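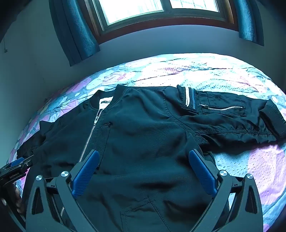

How many different garments do I need before I start repeating?

I'm putting together folding examples for a learning system and my closet is running thin. I've got 100 recordings to hand in for the Ratar set, and so far I've used 11 pieces of clothing. Do I keep digging for new stuff, or can I go around again with what I have? The task sheet says "varied garments" and leaves it there, thanks a lot. I do the folding at home in the evenings, if that makes a difference.

Posted by Rurkow

You can go around again, as long as the starting position changes. I did my whole first batch with 7 garments and it went through fine. What got me in trouble was that I kept laying everything out the same way, collar away from me, sleeves straight, super tidy (I'm like that with laundry too). The reviewer sent a bunch back and said they were too close to each other. So now I toss the thing down, give it a rough pull and fold from whatever I get. Sometimes a sleeve is underneath and you have to fish it out first. Leave that part in! If the system only ever learns from neat shirts it's going to be pretty lost the first time it meets a real pile.

I'd also mix up the fabrics before worrying about the number. Five cotton T-shirts are pretty much one T-shirt. A jacket with a zipper and a lining slides around and springs back open, jeans are stiff, a thin scarf goes everywhere. My list looks like this:

something with a hood
something with a full zipper
one thick knit
two pairs of pants, one stiff and one soft
a kid's size if you can borrow it

Do one side of the bed, then the other, and swap the bedspread now and then. I do mine on Wednesday when the sheets get changed anyway.

Posted by Clanwood

depends on the set, ask them

Posted by Sæther

Mostly agree with Clanwood, but I'd be careful about leaving in every fumble. On my set a dropped sleeve was okay if I picked it up and kept going in the same take. If I stopped, put a gripper down and fixed it by hand, that take was out, and I wish I'd known that in March because I had to redo a lot of them. Also go slower than feels natural. I fold fast at home, and with the grippers my fast version was just me dragging cloth around.

One more thing, write down which garment goes with which recording. I thought I'd remember. I did not, and matching them up later ate a whole evening. I use 2 columns in a notebook, take number and garment, and a little star if the start was messy.

Rurkow, if you've got 11 already I'd stop shopping and start recording.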